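4. Evaluation of the Zevero Wrist Module in Container Handling

4.1 Scope and configuration

The third part of the study concerns the Zevero wrist module, a camera and finger set sold as a single kit for light tabletop arms. The kit was supplied in its standard retail form by Leiva and was installed without changes to its hardware. All sessions were run in the Nakach laboratory on the bench used for the comparisons in Section 3. The control software was the release current on 15 October 2024, and no later update was applied while the trials were in progress.

The supplier presents the module as suitable for kitchen and food service tasks, with particular mention of cups, bowls and small bottles. Its central claim is that one camera close to the fingers can replace the overhead camera that most arms in this class require. Our evaluation was designed to test that claim for open containers. Closed containers are treated separately in Section 5.

Two control settings were compared. In the first, the arm relied on the wrist camera alone. In the second, the same policy received the wrist view together with a fixed side view from the bench. The policy had been trained in May on 2000 demonstrations recorded by trained operators, of which 700 involved cups. Each setting was then given 300 trials, divided evenly among grasping, carrying and pouring tasks. The order of tasks was drawn at random before each session, and operators were not told which setting was active.

4.2 View geometry at the rim

The position of the camera has a direct effect on what the policy can use. When the fingers close on a cup from the side, the opening of the cup moves toward the middle of the view and takes up much of the available area. Little of the surrounding bench remains in sight. Figure 6 gives a view from the module with a cup between the fingers.
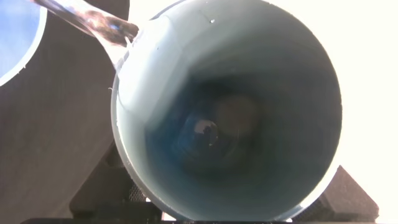
Figure 6. Wrist camera view into a pale blue-grey cup, with a clear plastic object at the upper left of the rim.

Three properties of such views proved important in our analysis. The first is the strength of the rim as a visual cue. In Figure 6 the rim is a thin, bright ring, well separated from the darker interior, although it passes slightly beyond the top and bottom of the image. A rim estimator that expects a closed outline will reject a view of this type. The estimator supplied with the kit accepts partial outlines and returned a usable center point in most of the grasping trials. We regard this as the strongest feature of the product.

The second property is the loss of contrast on the side facing the light. The pale rim in Figure 6 meets a background that is almost completely washed out, and there is very little difference in brightness between the two. The automatic exposure routine offers a setting labeled "near object," which gives more weight to the middle of the view. With a dark cup interior in that position, the routine tends to raise the exposure and the bright side suffers further. The printed manual does not mention this effect. Users who work near a window or under a strong lamp should select fixed exposure during setup.

The third property concerns depth. The interior of the cup darkens steadily from the rim to a deep blue, and the features at the bottom are indistinct apart from a small white reflection. Estimates of fill level that depend on a single view of this kind should be treated with caution. In our pouring trials, the fill level function reported low confidence for deep cups far more often than for shallow bowls. It did so consistently, and a low confidence report can be used as a signal to stop the arm.

4.3 Transparent objects

Clear plastic remains difficult for the module. The object at the rim in Figure 6 can be located mainly by the brown, grey and white streaks reflected along its length, and the place where it meets the cup is marked only by a faint sheen. The segmentation tool included in the kit merged clear items with the container behind them in a considerable share of the pouring trials. Adding the side view reduced these errors, as the outline of the clear item could then be compared from a second direction. The supplier's statement that no second camera is needed is therefore not supported for tasks that involve transparent items.

4.4 Service and documentation

Installation support was provided under the Grarport service plan, which is sold separately. Gorazd Dumitrescu carried out the calibration following the written procedure and recorded each departure from it. Two steps in the procedure refer to menu entries that are absent from the software release tested. Replacement finger pads are available only in full sets, a matter that laboratories with heavy use should consider when estimating yearly cost.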